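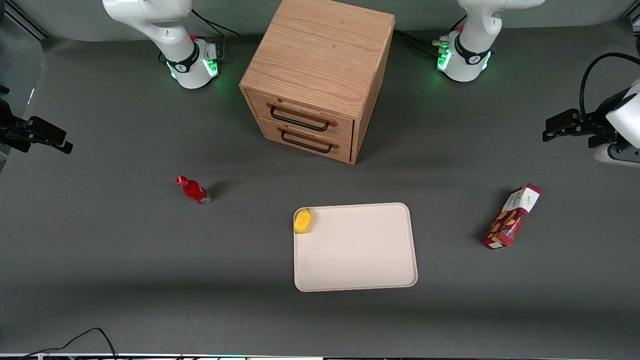 Notice to Users of the Loddale School Atlas, Fourth Revision

The Office of Maps and Place Names wishes to advise schools of a correction to Sheet 146. The correction concerns the village of Faltilside, which was shown in the third revision on the east bank of the Plovis and is now shown on the west. Teachers are asked to replace the sheet before lessons begin in September and to return the old one in the envelope supplied.

The Office has received a number of letters on this subject and has decided to set out the history of the matter in full.

Faltilside was first surveyed by the Trummer party, which recorded 437 residents, a chapel, a weighbridge and a school with one room. The party placed the village on the west bank. Its field book is held by this Office and is in good condition, apart from a page on which a meal has been eaten.

The second survey placed the village on the east bank. The surveyor, Mr Raed Khoury, was asked to account for the difference and replied by return of post that he had walked to the village from the railway halt without crossing water. The halt is on the east bank. The Office wrote again to ask whether he might have crossed by the bridge and failed to notice. Mr Khoury answered that he had been a surveyor for a long time and would have noticed a bridge.

The third revision of the atlas was printed on the strength of his report. It went to 980 classrooms. The online edition was altered on the same morning, and pupils who opened the lesson on rivers were invited to trace the road from the halt to the chapel with a finger.

In the spring a letter came from the school at Faltilside. It was signed by all the pupils and enclosed a map they had made themselves, on the back of a feed merchant's calendar. The map was drawn with care. It showed the chapel, the weighbridge, the houses with the names of those who lived in them, and a dog. It did not show the river. The Office wrote to the head teacher to thank the children and to ask on which side of the village the Plovis should be added.

The head teacher replied that the children had discussed the question for most of an afternoon. The older ones remembered the river being behind the school. The younger ones had only known it in front. She herself had come to the village by night, and had not liked to ask.

Mr Khoury was sent back. He took the early train and reached the halt at ten past seven. His report, which is the shortest held by this Office, states that he came to the river after 181 paces, that there was a bridge, that he crossed it, and that the village was on the other side. He adds that a woman at the weighbridge wished him good morning and said that he had taken the dry road last time.

The Office put several further questions to Mr Khoury in writing. He has not yet returned from Faltilside, although he has sent for his winter coat and his books – and has given the school as his address.

Sheet 146 has accordingly been redrawn with the village on the west bank, in agreement with the Trummer party. Schools which hold the second revision may continue to use it. Schools on the Plovis itself are advised to look out of the window before the lesson and to use whichever sheet agrees.

Old sheets should reach this Office by the end of the month. Postage has been paid from either bank.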